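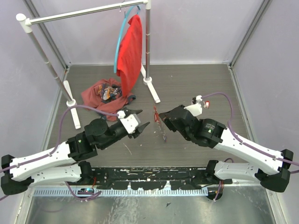 When a government and a religious body fall out over family law, the first thing to work out is who has standing to speak for whom. We'll come back to that question every week of this unit, so please be patient with me while I set it up slowly (I've been told I take the scenic route, and I do). Think of the state's legal framework as a clothes rack, with its poles and its long top bar. A church's or a temple's own rules on marriage are more like the red towel on the blue hanger: they have their own shape and colour, but in most of the countries we'll study they still have to hang from somebody's bar. The arguments start when one side says the bar belongs to them.

Our main case is the Walomthorpe registry dispute. If you haven't done the reading yet, do it before the tutorial, because the summary below leaves out all the good bits!

Walomthorpe had a civil registry and a parish registry running side by side. For years a couple could lodge with either one and the other would copy the entry across, usually within a month or so. Then the council passed a by-law saying only civil entries would count for housing and pension purposes, and 102 couples found that their marriages were recognised in one office and not the other. The parish said this was an attack on belief. The council said it was a matter of paperwork. Both sides wrote pamphlets, and you'll find two of them in the course reader, one from each camp.

When you read the pamphlets, have a look at who is named and who is only described. Malachy Tully, who wrote the parish one, uses the word "family" 32 times and mentions an actual couple once. The council's is no better on that score, I'm afraid, and it's a good deal duller.

Suwannarat's chapter gives you the vocabulary you'll need: establishment, accommodation and separation. She treats them as points along a line, and I think that's fair enough as a starting place, though Rimus argues in the response piece that a country can sit at both ends at once, depending on which ministry you ask. I lean towards Rimus, but I've marked very good essays that went the other way.

For the tutorial, bring a page of notes on either pamphlet. Handwriting is fine. The short essay is 1000 words, due at the end of March, and footnotes don't count towards the total. If you'd like to write on Remine instead of Walomthorpe, come and see me first, as the sources are patchy and some are only in the library's closed stacks.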